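Review: Hulex, the Collected First Arc (Novalier)

Mild spoilers for the first three issues, none for the ending.

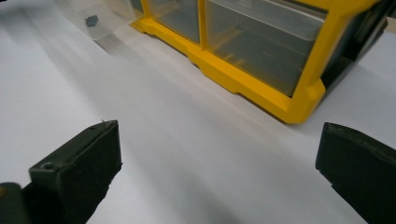
Hulex ran as seven single issues and got very little attention while it was coming out. I bought the first two, missed the third, and gave up trying to catch up. Novalier has now put the whole first arc into one paperback, and I read it over two evenings in May. It is a better book than it was a monthly, though some of the problems I remembered are still in it.

The story is set in Edstead, a mining town at the bottom of a flooded valley. The water is held back by a wall that predates the town, and the wall is kept standing by the Hulex, a creature or a machine or possibly a person, depending on who in the town you ask. Our lead is Lozano, a night inspector who walks the top of the wall and writes down what he hears. In issue one he hears it speak. By the end of issue two he has lost his job, his brother has stopped taking his calls, and the water is higher than it should be.

Olaia Esteban writes and draws. I knew her work from short horror strips, most of them four or five pages, and you can tell she's used to that length. The first issue is close to perfect as a single unit. It has a slow walk, a conversation that goes wrong, and a last page that I won't describe. The second does the same thing again almost beat for beat. Reading them a month apart I didn't notice. Back to back, it's hard to miss that both end on Lozano facing away from us with his lamp out.

Issue three is where the book opens up. We leave the wall and follow his brother through the lower town during a council vote, and Esteban turns out to be very good at crowded rooms. People talk over each other, balloons overlap, and you lose a word here and there without losing the thread. There's a two-page spread of the meeting hall where you can follow a rumor from the back row to the podium just by watching who leans toward whom. I went back to it several times.

The middle is weaker. Issues four and five are mostly a flashback to the building of the wall, told by an old woman whose connection to anyone else isn't made clear until much later. The material is interesting enough. The trouble is that the threat in the present gets parked for a long stretch, and when we come back to it Lozano is in the same spot, with the water at the same height. As a monthly reader I would have been annoyed. In the paperback it costs you half an hour.

I also had trouble telling the three council members apart. Two of them have the same beard. One dies in issue six, and I had to flip back to see which one it was, and that took the air out of what should have been a big moment.

The art holds up throughout. Esteban uses a heavy brush line for anything underground and a thin, scratchy pen for daylight. The Hulex itself is barely drawn at all, mostly as gaps in the hatching, and it's more unsettling for that. The color is limited to gray, rust and a sour green that only shows up when the water does. Once you notice the green you start checking the corners of panels for it.

As for the book itself, it's 192 — sorry, I misread my own note when I first posted this — 139 pages of story, plus a short sketch section. The paper is uncoated and a little rough, and the blacks look softer than they did in the singles. I like it, but if you own the originals and love how dark they were, look at a copy before you buy. The binding is tight. The meeting hall spread loses a strip down the middle, and that's a shame given how much is going on there. All seven covers are included, at full size, between chapters.

The sketches at the back are mostly early designs for Lozano, who started out much older. There's also a map of Edstead that should have been at the front. If you buy the book, turn to page 123 first. It gives nothing away and it makes the council plot easier to follow.

The last issue does finish the arc. It leaves one very large question open, and a second series has been announced with no date. I thought the final conversation on the wall was the best writing in the book, and I'm glad it wasn't rushed to make room for a fight.

Recommended if you like slow horror and can put up with a soggy middle. If you only want to try it, find the first single issue, which my local shop still had on the shelf last Tuesday.

Story: 7 out of 10. Art: 9 out of 10.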